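Gredero Visitor Office to Require Day Permits on Jalline Trail Beginning in September

25 Jun 2024

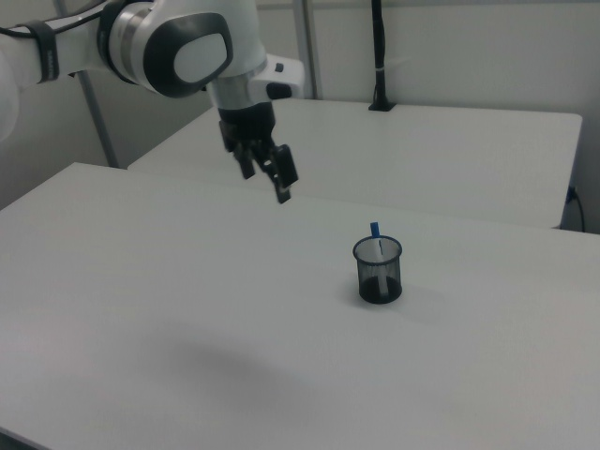
A white robotic arm with a black two-finger gripper, open and pointing downward.

The Gredero Visitor Office will introduce a day permit for the Jalline Trail in September, following a season in which parking areas at both ends of the route filled early and traffic backed up onto the Farno road.

Under the new rules, the number of people allowed to start the trail on any one day will be limited to 2,415. Permits will be free of charge during the first season. They will be issued online and at the counter of the Visitor Office on Harbor Street, and may be reserved up to 60 days before the date of the visit.

The decision was approved by the Visitor Office board at its regular June meeting. It applies to all persons entering the trail on foot or by bicycle from the Gredero gate, the Farno gate or the ferry landing. Children under six do not need a permit but must be with an adult who holds one.

"The trail is the main reason many people come to this part of the coast, and we want them to keep coming," said Torben Haberkorn, director of the Gredero Visitor Office. "We also have residents who need to get to work, a fire road that must stay open, and a path that was built for far fewer walkers than it carries now. A daily limit allows us to plan for all of that."

Parking

The Gredero lot has 257 spaces and the Farno lot has 186. Both will remain open to permit holders only between 7 a.m. and 4 p.m. A permit does not guarantee a parking space. Visitors who arrive after the lots are full will be directed to the overflow field behind the fairgrounds, where the shuttle bus stops.

Roadside parking along the Farno road will be prohibited for the full length between the quarry turnoff and the trail gate. Signs will be installed during the summer. The county sheriff's department has agreed to enforce the restriction, and vehicles that block the fire road will be towed at the owner's expense.

Residents of Gredero and Farno may apply for an annual card that takes the place of the day permit. Applicants must show a utility bill or lease. Cards may be picked up at the Visitor Office or at the Farno library and are valid for every member of the household listed on the form. Seasonal homeowners are eligible under the same terms.

Ferry passengers

Passengers on the Mazandarani ferry who plan to walk the trail from the landing will receive a permit with their ticket. A share of each day's permits will be set aside for this purpose, and any that remain unused after the last morning sailing will be released to the public. Passengers who are visiting the landing, the beach or the restaurant, and who do not plan to go past the upper gate, will not need a permit.

The ferry timetable will not change. Tickets bought before the permit rules take effect will be honored, and holders of those tickets may request a permit at the landing office before boarding.

Group travel

Bus operators, schools and clubs bringing more than 15 people will be asked to reserve as a group. Group requests must include the name of one responsible adult, a planned arrival time and the name of the gate to be used. The Visitor Office will confirm or decline each request in writing within five business days.

Several local lodging owners spoke at the public session before the vote. Most supported a limit but asked that hotel guests be able to obtain permits on short notice. In response, the board amended the proposal so that a portion of the permits will be held back and released at 6 p.m. on the evening before each visit. A request from campground owners for a separate allotment was not adopted and will be reviewed after the first season.

The board also heard concerns about visitors who do not have internet access or a smartphone. Printed permits will be accepted at all gates, and the Visitor Office will take reservations by telephone during regular business hours. Gate staff will be able to look up a reservation by last name.

Other routes

As part of the same plan, the Visitor Office will publish a new map of walks in the hills north of Gredero, where no permit will be needed. The map will include the reservoir loop, the old mill path and the ridge road to the chapel, along with bus stops, drinking water and public restrooms. It will be given out free at the Visitor Office, at the ferry landing and at participating hotels.

"There are good walks here that have plenty of room, even in high season," Haberkorn said. "Part of our job is to make them easier to find."

The north end of the Jalline Trail, from the second footbridge to the lighthouse steps, will be closed for surface repairs until the permit rules begin. The lighthouse itself may still be reached by the service road on foot. Cyclists should use the signed detour through Farno. Dogs are allowed on the detour and on the rest of the trail, provided they are kept on a leash.

Review and comment

The permit rules will be in force for one year. The Visitor Office will report to the board at the end of that period on the number of permits issued, the number of complaints received and the condition of the path. Any fee for later seasons would require a separate vote and a second public session.

Written comments on the rules may be mailed or delivered to the Gredero Visitor Office. Comments received before the permit system opens will be included in the public record. A full copy of the rules, including the terms for resident cards and group reservations, is available at the office counter and at the Farno library.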